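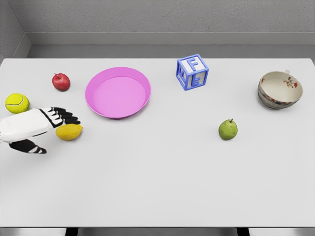 April 7, 2020. Demo by Rilitz, remote, 2 p.m., Kwadwo and me on our end and three of theirs. Writing this up the same afternoon before the sales deck arrives and I start remembering the deck instead. They were pitching the simulator and the grasp planner as one package, for the pick-and-place cell we have been talking about for Stistbridge. The visit was supposed to be in March, in person, at their shop in Ranudville, with the real arm. That got moved online, fair enough, but then the real arm dropped out of the agenda too and what we watched was all rendered. Their opening task was fruit into the pink dish, starting with the lemon. Four fingers and a thumb, hand wide open over it, nothing within reach to bump into except the tennis ball back by the wrist. I wrote "too much table" in the margin. The whole front half was bare. Our totes don't look like that on the best day of the year.

What they claimed: 2,000 simulated grasps overnight on one workstation, and a planner that picks a finger arrangement from the object shape with no hand tuning. I believe the first part. It's a lot of cycles but cycles are cheap. For the second part I asked what "no hand tuning" covers and got a long answer about the object library. So the objects are modeled ahead of time, somebody set the mass and the friction on each one, and I would call that tuning. Kwadwo thinks I'm being unfair and that every vendor does it. Both can be true.

The grasp on the lemon went fine. Fingers came in, thumb followed, up, over, release. It went into the dish and settled almost at once. No roll to speak of. I asked to see the contact settings and the presenter said he would have to check whether he could share those. Noted.

Then I asked for the cup, by the handle. Pause on the line. They did it around the body instead, took two tries, and the second one pinched the rim between a finger and the thumb in a way I would never allow with real ceramic. No breakage in the sim of course. Asked if there is a force limit that would have flagged it. There is one. It was off.

Asked for the letter block last, with the pear pushed up against it. They said clutter is on the roadmap.

Success rate: they have a slide that says 316 trials on hardware. No count of failures on the slide, no list of objects, no photo of the rig. I asked for the raw log. Abbas Asadi (their applications lead, the one who answered most of the real questions, and I thought he was straight with us) said he would send what he could by Friday. He also said the hardware runs were done on the Engelhardt wrist, and we don't have that wrist. Ours has more backlash. Would want to know how much of the result hangs on that.

Good things, to be fair to them. Setup of a new layout took under 6 minutes while we watched, and he did it with the mouse, no script. Joint limits seem to be respected, I was looking for cheating there and didn't see any. Replay is nice, you can scrub back to first contact and step through it. Kwadwo wants the replay tool even if we buy nothing else. I don't hate that idea.

Latency from plan to motion was some 38 ms by their readout. Simulated clock or wall clock? Forgot to ask. Kwadwo will.

To do
- Kwadwo: email Abbas re clock, contact settings, force limit default
- me: send them our part list, including the bagged ones and the two that shed oil
- get a price for replay alone
- no purchase request until we see it on metal, with our parts, in a full tote

Second call not scheduled. They offered next week, I said after the log comes.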